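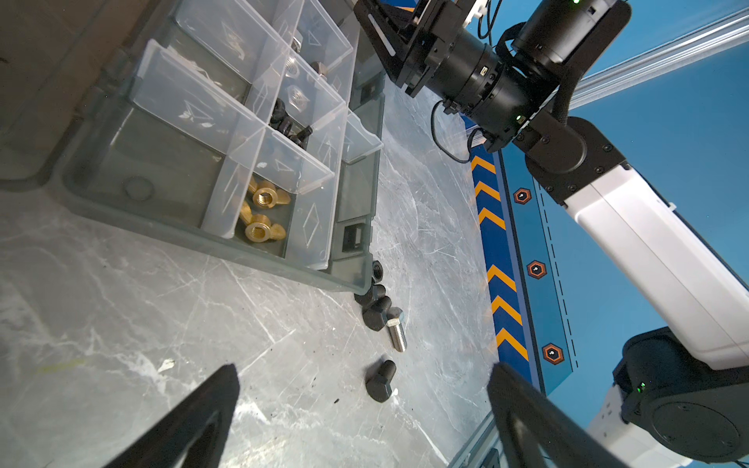 Maren Tolliver
Research engineer, small parts handling, Esholm lab

Sep 29, 2022
To: manipulation list
Subject: Re: Empty grasps on dark fasteners, and how you label them

Sorry for the slow answer. I wanted to finish relabeling before I wrote back, and the left arm was down for part of the month with a bad cable. I have quoted the original question with my replies in between.

> We read the short Prasa report and have a question about the retry
> labels. We are sorting mixed nuts and bolts into a divided tray
> with a two-finger gripper and a policy trained on demonstrations.
> Bright parts are mostly fine. With black oxide parts the gripper
> often closes on nothing, lifts, travels to the tray and opens as
> if it had something. Did you see the same thing?

Yes. It was the most common failure we had, and the report does not say so clearly enough. We logged 3,366 grasp attempts in the Prasa runs. In 208 of them the fingers closed with nothing between them and the arm went on to the tray anyway. We have been calling these carried empties. An attempt where the fingers close on nothing and the policy stops and tries again is not in that number.

Most of the carried empties were on black parts. Our fingers are black too, so once they come together over a small black nut there is very little in the wrist view to tell a full grip from an empty one. Steel bolts and brass wing nuts give you a bright edge between the fingertips and the policy seems to use it. I say "seems" on purpose. We covered the fingertips with light tape for a day as a check, and the empties on black parts went down, but so did the grasp rate on everything else, probably from the change in grip and the change in how the fingers look. I would not read much into it.

The tabletop matters as well. Ours has a gray marble pattern with white veins, scratches and small dark specks. We chose it so the policy would have to deal with a busy background. It does mean that a speck can pull the gripper over, mainly late in an episode when only one or two parts are left out.

> How did you build the demonstration set? The report gives a total
> but not what is in it.

The total is 2,000 demonstrations, all teleoperated, all on the same table with the same kind of tray. An episode starts with loose fasteners near the tray and ends when the operator decides the part is in the right compartment. One part per episode. Sometimes there are parts in the tray already, sometimes it is empty. We left that to the operators and now wish we had put it on a schedule, as the mix drifted over the weeks.

The part poses were also less varied than we thought. If you tip out a handful of hex bolts, most of them come to rest on their sides. A few end up head down with the shank pointing up at an angle, and small nuts can land on edge. These poses are easy for a person to deal with and they turn out badly for the policy, which tends to come in as if every bolt were lying flat. Operators who noticed a bolt in an odd pose often nudged it over first. So the training set has plenty of nudging in it and hardly any direct picks of a bolt standing on its head.

For the second set we ask operators to place the odd poses by hand at the start and to pick them without nudging where they can.

> What are the retry labels, exactly? Per frame or per episode?

Per grasp attempt. This was the part of the report that got cut for space.

An attempt runs from the moment the gripper command starts to close until it is fully open again. Each attempt gets one of four labels:

held: the part was between the fingers for the whole lift
slipped: the part was held and then lost before the tray
empty: nothing was ever between the fingers
unclear: the person labeling could not tell from the recording

The label goes on the attempt and is copied to every frame in it. We then train a small classifier on the frames in the first stretch after closing, before the arm moves off sideways. Its output is fed to the policy as one more input. If it reads empty, the policy has the chance to open and try again while the part is still under it. We do not force the retry with a rule. We tried a rule first, and the arm would sometimes sit over a black nut opening and closing until the episode timed out.

The "unclear" label is worth keeping. In our first pass we had only the other three, and labelers guessed. When we went back over the black parts with the overhead recording next to the wrist recording, a fair share of the "held" labels were wrong. If you only have wrist recordings, I would plan for this.

> Does finger width from the encoder not solve this?

For large parts it does. For the smallest nuts the difference between closed on a part and closed on nothing was inside the play in our fingers, which are printed and flex at the tips. Hollenstein sells a stiffer pair, and the group at Fatell told us on this list last spring that width alone is enough for them. We have not tested that. With our fingers, width plus the wrist view was better than either one alone in all 5 training runs. The runs differ only in seed. The order of the three setups was the same each time, though the gap between the top two was small in one of them.

> Do you use the second arm for anything in this task?

Not for picking. In the Prasa runs the left arm does the sorting and the right arm is held in a fixed pose above the table on the far side. It does show up in the left wrist view a good deal, and that caused a problem we did not expect. In the early demonstrations the right arm had been parked a little differently from one day to the next. The policy did worse when we parked it somewhere new, even well out of the way. We now vary the parked pose on purpose between episodes. If your other arm is visible, I would do that from the start, or mask it.

The same goes for anything else fixed around the work area. We have a printed blue border with orange chevrons beside the marble surface. When we slid the tray along so that its distance from the border changed, placement into the outer compartments got worse. Picking was not affected. My guess is that the policy was using the border to find the tray, and the clear dividers are hard to see at a steep angle, so it may have had little else to go on. We have added tray shifts to the second set.

> Will the labels be released?

Yes, with the second set, some time in October if the storage move goes as planned. The attempt labels will come as a plain table with an episode number, start frame, end frame and label. The overhead recordings for the first set will not be included. The calibration on those was off for part of the collection and we would have to redo it.

Two corrections to the report while I am writing. The figure caption that says the classifier sees the whole attempt is wrong. It sees only the frames before the sideways move, as described above. And the failure table lists slipped and empty together under "missed grasp". They behave differently and should have been split. Slips were mostly on wing nuts held by one wing, and the retry input does nothing for those.

If you have attempt counts by part color from your own setup, I would like to see them, even if they are rough. I would also like to know whether your gripper fingers are dark or light.

Maren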